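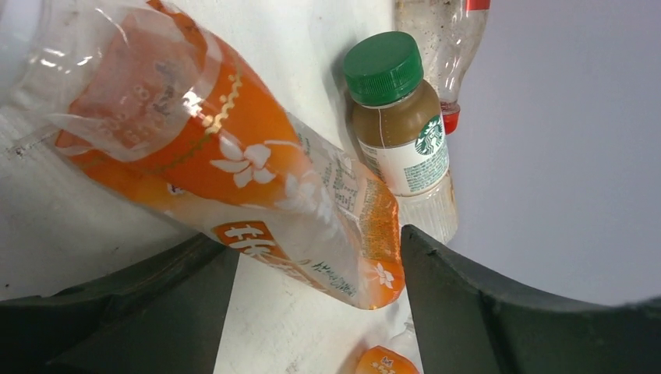 How to Clean Out Your Car Before a Long Drive

Tharindu Jayawardena

Every car has a floor. If you haven't seen yours since September, you are in good company, and you also have an afternoon's work ahead of you. I put this routine together before a drive from Ritville to the coast, when my passenger asked where she should put her feet and I had no answer for her.

What you need

Two trash bags, one box for things you're keeping, a vacuum with a narrow nozzle, a soft paintbrush, a few old cloths, and a bucket of warm water with a small squirt of dish soap. Skip the interior spray that smells like a new car. Your car is not new and the smell fools no one.

Step 1. Empty it completely

Start at the front passenger door and work your way around the car. Everything comes out, including the things you are sure belong there. An umbrella with three working ribs does not belong there. Trash goes in one bag, recycling in the other, and anything you'd miss goes in the box. Do not stop to read old receipts. I lost half an hour to mine and learned only that I buy too much gum.

Step 2. Deal with the bottles

Slide each front seat all the way forward, look under it, then slide it all the way back and look again. Bottles love the seat rails. They also love the space behind the pedals, so check there before you check anywhere else, and from now on don't let a loose one ride on the driver's side at all.

Pour any leftovers down a drain, give the inside a quick rinse, and follow your local rules on caps and labels. In Ritville the caps stay on. Over in Gosulon they apparently have other views.

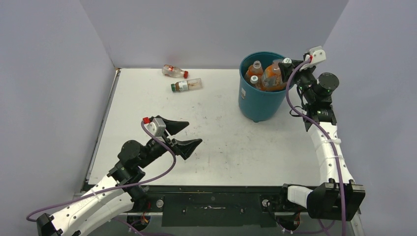
Bottles, some with the caps still on.

Step 3. Mats out, then vacuum

Pull the mats and beat them against a fence or a wall you don't own much affection for. Vacuum from the top down: seats first, then the sides of the seats, then the carpet. Push the narrow nozzle into the crack where the seat back meets the cushion. You will hear coins. Fish them out by hand first if you can — a quarter does a vacuum hose no good.

Rubber mats get the soapy water and a rinse. Stand them up to dry and don't put them back damp, or the car will smell like a pond by Thursday.

Step 4. Vents and dashboard

Brush the vents with the paintbrush while holding the vacuum nozzle just below. Wipe the dashboard with a cloth that's been wrung out hard. For the cup holders, lay a wet cloth in the bottom and leave it for ten minutes. Whatever is down there has had years to set, so let it think things over before you scrub.

Step 5. Put back less than you took out

Registration, insurance card, tire gauge, flashlight, a phone cable, one blanket. Hang a small bag from the back of the passenger seat for trash and empty it whenever you buy gas. My own drive was 134 miles and I filled the bag twice, mostly with orange peel and gum wrappers.

The box of things you're keeping goes into the house. It does not go into the trunk.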